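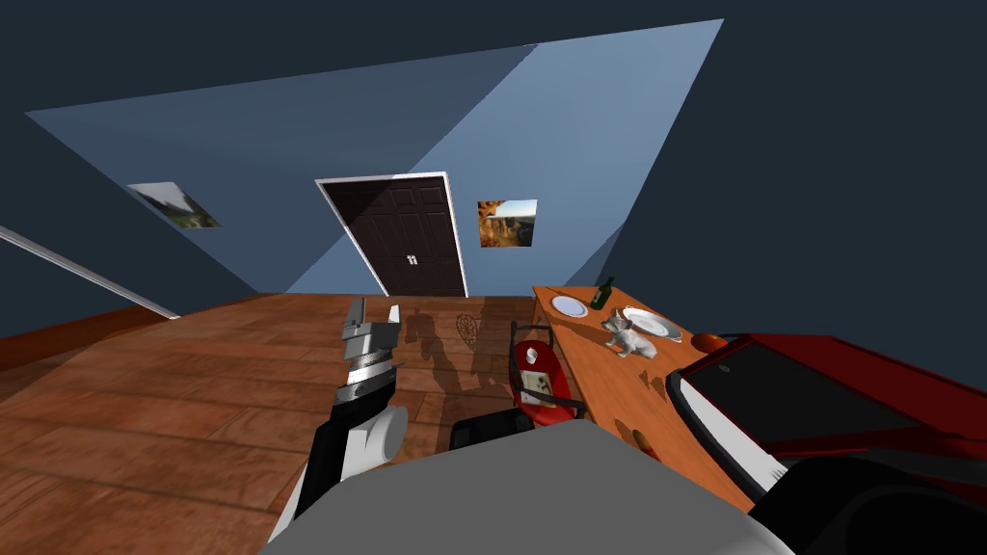
How do you teach a robot to tidy a table?

Hello! I'm Setareh, and I have what my nephew calls the best job in the family. I teach robots to do ordinary chores. Boring ones, mostly. Picking up plates. Putting fruit in a bowl. Moving a book off a chair so that a person can sit down.

You might think I do this by typing. I do type a bit, but most of the time I do the chore myself, with the robot's arms instead of my own. It's a bit like being inside a very heavy pair of sleeves.

The room that lives in a computer

The room I work in has blue walls, a brown door and a long orange table with plates on it, and I have never set foot in it. I couldn't if I tried! It's made by a computer, the same way the places in a video game are. We call that a simulation. The robot in it is made by the computer too, and so is the red chair, and so is the little white-and-grey animal sitting on the table. (My team can't agree if it's a cat or a dog. I say cat.)

Why bother with a pretend room? Well, think about what happens when you drop a real plate. Then think about dropping 62 of them, which is how many I dropped in my first month. In the pretend room I press one button and every plate is back on the table. Nothing to sweep up, and no one shouting from the kitchen.

Being the robot

When I start work I put on a headset and pick up two controllers, one for each hand. Now I'm looking down from where the robot's head would be. If I move my right hand forward, the robot's right arm goes forward. If I squeeze the trigger, the gripper closes.

The gripper is the robot's hand, and it's much simpler than yours. It has two flat fingers that open and shut. No thumb, no little finger, nothing bendy. Try this at home: hold a pencil in each fist, so the pencils stick out like chopsticks, and try to pick up a sock. Now try a grape. You'll see what I mean.

Driving a robot like this is called teleoperation, which is a long word for "doing it from somewhere else". "Tele" comes from an old Greek word meaning far away, and it's the same "tele" you get in telephone and television.

Every time I finish a chore, the computer saves all of it: where the arms were, when the fingers opened and closed, and what the robot's camera saw. One saved go is called a demonstration, or a demo if you're in a hurry. I'm usually in a hurry.

Holding its hand

There's another way of showing a robot what to do, and my friend Babak Alipour does it with a real arm at our workshop in Jevangate. He takes hold of the arm and moves it where he wants it to go, a bit like when a grown-up held your hand round a pencil and helped you write your name. The arm goes floppy so he can push it about, but it remembers each bend and twist.

Babak's way is lovely for learning one careful movement, like wiping a worktop. Mine is better when there are two arms to move at once. We argue about it at lunch -- he thinks he's winning.

Why once isn't enough

If I show you how to pick up a plate, you can pick up any plate. You could do it with a blue one, or one on the floor, or with your eyes shut. A robot that has seen one demo may only know about that plate in that exact spot. Move it a little to the left and the gripper snaps shut on thin air.

So I do it again with the plate nearer the edge. Then again with a bottle close by, so the robot sees how to reach past it. Then with the light changed, and the shadows in different places. For one chore we like to have around 400 demos. My arms do get tired!

After that, a computer program looks through all the demos and hunts for the patterns. This part is called training. When it's done, I put my controllers down and the robot has a go by itself.

What happens when it goes wrong

It goes wrong a lot. One of our robots learned to pick up a plate beautifully, and then stood there holding it, for ages. I'd been pausing before I put each plate down (I was checking where it should go), and the robot had copied my pause as well! I had to record 200 of those again, without the dithering.

Robots copy your bad habits too, you see. If you were the teacher, what would yours pick up? Mine would leave the lid off the jam.

Words to remember

Gripper: the part of a robot that holds things.
Simulation: a pretend place made by a computer.
Teleoperation: moving a robot from somewhere else.
Demo: one saved go at a job, for the robot to learn from.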